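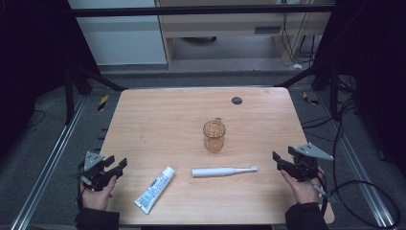
Becher, elektrische Zahnbürste, Tube: die Grundausstattung fürs Putzen am Abend.

Wie viel Zahnpflege braucht der Mensch?

Siham Darwish hat den Satz oft gehört, und sie mag ihn nicht. »Zweimal täglich, zwei Minuten, dazu Zahnseide, dazu Spülung, dazu Zungenschaber, dazu die Munddusche. Irgendwann steht man länger im Bad als am Herd.« Die Zahnärztin betreibt seit vielen Jahren eine Praxis in einer Kleinstadt, in der es außer ihr noch einen Kollegen gibt. Wir treffen uns kurz nach 18 Uhr im Wartezimmer, die letzte Patientin ist eben gegangen, und auf dem Tresen liegt ein Stapel Prospekte der Firma Keltine, die sie uns gleich herüberschiebt.

Keltine verkauft ein Abonnement. Für 61 Euro im Quartal bekommt der Kunde Aufsteckbürsten, eine Zahnpasta »für Fortgeschrittene« und den Zugang zu einer App, die das Putzen bewertet. Wer gut putzt, sammelt Punkte. Wer 3.000 davon beisammen hat, erhält einen Rabatt auf weitere Aufsteckbürsten. Darwish liest das laut vor und legt das Blatt weg.

»Ich habe nichts gegen elektrische Bürsten«, sagt sie. »Viele meiner Patienten kommen damit besser zurecht als mit der Handzahnbürste, gerade die älteren. Aber ich habe noch keinen Mund gesehen, den eine App gesund gemacht hätte.«

Ob sie das nicht zu pauschal finde? Sie überlegt. Bei Kindern könne so etwas eine Zeit lang funktionieren, räumt sie ein. Ihre eigene Nichte habe mit einer bunten Anzeige im Bad tatsächlich länger geputzt. »Sechs Wochen. Dann war der Akku leer und das Ladegerät im Koffer.«

Unsere Skepsis gilt freilich auch der Gegenseite. Wer Zahnärzte nach Zahnpflege fragt, bekommt gern die Antwort, die am besten zum Angebot der Praxis passt. Auch bei Darwish hängt an der Tür ein Schild für die professionelle Zahnreinigung, 90 Euro, und die Kasse zahlt je nach Tarif wenig oder gar nichts dazu. Darauf angesprochen, wird sie kurz still.

»Die Frage ist berechtigt«, sagt sie dann. »Es gibt Patienten, denen empfehle ich das zweimal im Jahr, weil sie Zahnfleischtaschen haben. Und es gibt welche, denen sage ich, sparen Sie sich das Geld. Das sagt nicht jede Praxis. Mein Steuerberater fände es auch besser, ich würde es seltener sagen.«

Wie viele das seien, denen sie abrät? Dazu führe sie keine Liste. Eine Zahl hätten wir gern gehabt.

Seidu Owusu, der in derselben Praxis die Prophylaxe macht und sich nach einer Weile mit einem Tee dazusetzt, sieht die Sache praktischer. Die meisten Leute putzten lange genug, sagt er, aber immer an denselben Stellen. »Vorne ist alles blitzblank. Hinten innen, unten, da war seit Ostern keiner.« Er lässt seine Patienten deshalb im Stuhl vorputzen, mit der Bürste, die sie zu Hause benutzen, und schaut nur zu. Manche finden das peinlich. Eine Frau sei einmal aufgestanden und gegangen, im Mai sei sie wiedergekommen.

Was er dabei am häufigsten korrigiert, ist der Druck. Mit der elektrischen Bürste werde geschrubbt wie mit der alten, dabei solle man sie nur anlegen und langsam weiterführen, von Zahn zu Zahn. Freiliegende Zahnhälse sehe er inzwischen gerade bei denen, die sich besonders viel Mühe geben. Einen Satz wie »weniger ist mehr« will er trotzdem nicht hören. »Weniger Druck, ja. Weniger Zeit, nein.«

Und die Zahnpasta? Da werden sich die beiden schnell einig. Fluorid müsse drin sein, der Rest sei Geschmackssache. Von Kohle halten sie nichts, von den weißmachenden Sorten wenig, jedenfalls nicht für jeden Tag. Owusu erzählt von einem Patienten, 67 Jahre alt, der sich nacheinander vier verschiedene Spezialpasten gekauft hatte, für empfindliche Zähne, für das Zahnfleisch, für den Schmelz und eine für die Nacht, und der sie im Wechsel benutzte, nach Plan. Am Ende habe er die einfachste aus dem Drogeriemarkt behalten.

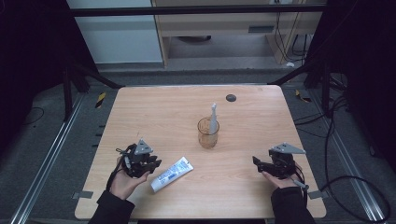 Bleibt die Frage nach der Hygiene im Bad selbst, zu der im Netz so viel Alarmierendes steht. Bürsten sollen in Desinfektionslösung gelegt, mit UV-Licht bestrahlt, in eigene Dosen gesperrt werden. Auch Gristance, ein Anbieter solcher UV-Dosen, hat der Praxis Prospekte geschickt, mit der stark vergrößerten Aufnahme einer Borste. Darwish hat sie ins Altpapier gegeben.

»Abspülen, aufrecht hinstellen, trocknen lassen«, sagt sie. »Und den Becher ab und zu auswaschen, der ist meistens schmutziger als die Bürste.« Nach einer Angina würde sie den Bürstenkopf wechseln, das schade jedenfalls nicht. Ob es nachweislich nütze, wisse sie nicht genau. Es ist eine der wenigen Stellen in diesem Gespräch, an denen sie das zugibt, und man wünscht sich mehr davon, auch von ihren Kollegen.

Beim Wechsel der Bürstenköpfe wird sie dann wieder streng. Drei Monate seien eine brauchbare Faustregel, aber eben eine, mit der Hersteller gut leben können. Wer sanft putze, komme länger aus, wer die Borsten nach vier Wochen platt gedrückt habe, müsse früher tauschen. »Schauen Sie halt hin. Dafür brauchen Sie kein blaues Streifchen, das verblasst.«

Owusu widerspricht. Die Leute schauten eben nicht hin, das Streifchen sei für viele das Einzige, was sie überhaupt daran erinnere. Die beiden haben das offenbar schon öfter diskutiert, denn Darwish winkt ab, bevor er fertig ist.

Zum Schluss wollen wir wissen, was sie selbst benutzt. Sie habe eine elektrische, sagt sie, ein älteres Modell ohne Funk, dazu Zwischenraumbürsten in zwei Größen. Zahnseide nehme sie kaum noch. Und putzt sie immer zwei Minuten? »Morgens nicht«, sagt Darwish. Owusu trinkt seinen Tee aus und geht die Instrumente für den nächsten Tag richten.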